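Mark the Marks: Pacing Lights and the Results List

Rail lights have reached the club meet, and the results sheet has not caught up.

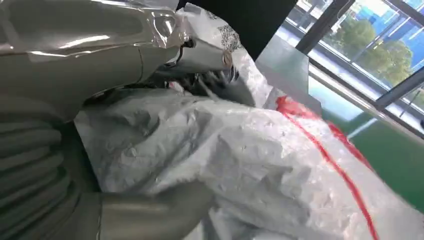 What the lights do

A pacing light system is a strip of lamps fixed to the inside rail of the track and driven by a controller near the finish line. The operator types in a target time, or a set of splits, and a lit segment travels around the rail at the matching speed. Most systems can run more than one segment in different colors. Nearly all of them are started by the gun signal, so there is no operator delay at the front end.

Take a 3000 set for eight minutes flat. The light moves at 6.25 meters per second, passes each 1000 in 2:40 and completes a full lap every 64 seconds. It does this without error on the bends, in the wind, and in the fifth lap, when people are worst at it. A runner who can hold a fixed distance from the light will run the time to within a few tenths.

That is a different task from the one the event used to set. Distance running on the track has always had two parts, the physical effort and the job of spreading it out. The second part was done with a lap clock, a coach shouting from the 200 mark, and a feel for pace that took years to build. The light takes over most of it. I have no objection to that in itself. My objection is that we write the result down as if nothing had been taken over.

Two columns that look the same

At the Hivari spring meet, Fuseini Opoku won the open 3000 in 8:04. There was no light and no pacemaker. The first 1000 was slow, he led most of the rest from the front, and he closed the last lap in 59 seconds. Later in the season, at Skikudero, four men ran under that time in a single heat with the rail set for 7:58. On the regional list Opoku dropped four places in one evening. The list shows name, club, mark, venue and meet. It doesn't show how the race was run.

I don't say Opoku's run was better. I don't know, and neither does anyone else reading the list. Two performances were produced under different conditions, and the record discards the condition. In the sprints we do the opposite. A 100 with a tailwind over the limit is still printed, still counted as a win, and carries a note. The wind reading is printed even when it is legal, down to a tenth of a meter per second. Nobody considers this an insult to the sprinter. It is plain bookkeeping, and a reader can make use of it or ignore it.

The same applies to hand timing, where the result goes to a tenth and is marked so that it can be told apart from an automatic one. It applies to indoor tracks, where banked and flat ovals are often listed apart. The sport has a long habit of recording conditions that move times. Lights move times. I would like the habit applied here.

How much they move times

This is where most arguments go wrong, in both directions. Supporters of the lights say the effect is small and the shoes matter more. Opponents blame the lights for every fast heat.

The mechanism is not mysterious. Energy cost rises with speed, and the part of it spent on air resistance rises faster than the speed does. Running a lap two seconds too fast costs more than running the next one two seconds too slow gives back. There is also the chemistry: an early lap above the sustainable rate builds up a debt that has to be carried for the rest of the race. An even pace avoids both charges. A runner who was already even gains little. A runner who habitually goes out too hard gains a lot, and this second kind is very common below the elite level.

So the effect at club meets is probably larger than the effect on television, where the pacemakers were good to begin with. That alone is a reason to care about the local lists, which most commentary skips.

There is a second effect that gets less attention. The light organizes the pack. Everyone knows where the pace is, so the line behind it forms early and stays tidy. Less ground is lost to surging and to running wide. Athletes in fifth or sixth place, sheltered and hardly changing speed, may gain more than the leader who is closest to the light. When a heat at Skikudero produces six season bests from eight starters, I would look at this effect before I looked at the weather.

I can't put a single number on either effect from results sheets, and I distrust anyone who does. To measure it you would need to know which races used the lights. We are back to the missing column.

The case against a note

The first objection is that pacemakers have been allowed for decades without any note, and a light is only a pacemaker who doesn't get tired. I accept the comparison and draw a different conclusion. The pacemaker's name appears in the results with a DNF next to it, so anybody who reads the sheet can tell that the race was paced and roughly for how long. The light leaves no such trace.

The second objection is workload. The person who enters the results at a small meet is usually also the person answering questions about bib pins. I have done this job and am sympathetic. But the Eteo controller our league rents already stores the target time, the splits and the start signal for each race. Our club pays 375 dollars per meeting for the hire, and the log comes with it. Copying one letter into a results file is a minor addition to a form that already asks for the implement weight in the shot put.

The third objection is that athletes will feel their marks have been downgraded. Some will. A letter next to a time is not a penalty, and the proposal changes no qualifying standard, no club record and no seeding. An athlete who ran 7:57 with the light ran 7:57. If the letter feels like an accusation, that feeling will fade once half the list has one. Wind readings went through the same period.

The fourth objection is more serious. Some races are run with the lights on but irrelevant. At the Rácz Memorial the rail was set for a pace that no one in the women's 1500 followed past the first lap. They let it go, watched each other, and ran a tactical race well behind it. To mark that race the same as a heat run on the light from gun to bell would be misleading.

My answer is to record the target as well as the fact. A single entry such as L 4:12 says that the light was on and was set for 4:12. If the winner ran 4:26, the reader can see that the light had nothing to do with it. If the winner ran 4:11.8, the reader can see that too. Two colors can be given as two targets. No judgment is asked of the official, which is the test any notation has to pass. Officials should be writing down settings and readings, and leaving the interpretation to others.

Where the lights should be off

The notation deals with lists. Championships need a separate rule, and there I would be stricter.

A championship final exists to put the entrants in order. The time is a by-product. The interest, and most of the skill, is in deciding when to go, with incomplete knowledge of what the others have left. A light on the rail supplies everyone with the same knowledge at the same moment. It favors the athlete whose only plan is to run fast and even, and it takes something away from the one who can read a race. Some people prefer it that way and find slow finals dull. I find them uneven, which is a fair description of championships generally.

Our league's current rule leaves the choice to the host. As a result the same title can be contested under one set of conditions at Hivari and another at Skikudero, according to who could afford the rental. I'd replace this with one sentence stating that pacing lights are not used in any final that decides a title. Heats with time qualifiers are harder. If the lights are used in one heat they must be used in all of them, at the same setting, and the setting must be posted before the athletes enter the call room.

What I would change in October

The technical rules come up for amendment in October. Two items would be enough. The first adds the light notation, with target, to the results template for every track race of 800 meters and up. The second keeps the lights off in title finals and fixes the setting across heats.

Neither of them is expensive. The template change is one field. Older results can be left alone, although the Eteo logs from last season still exist and someone with a free Monday could fill in the missing entries for the 3000 and the 5000. I would start with the 3000, where the field sizes are larger and several athletes have run both with and without the rail. Those are the pairs one would need to say anything useful about the size of the effect, and at present the only way to find them is to ask the runners what they remember.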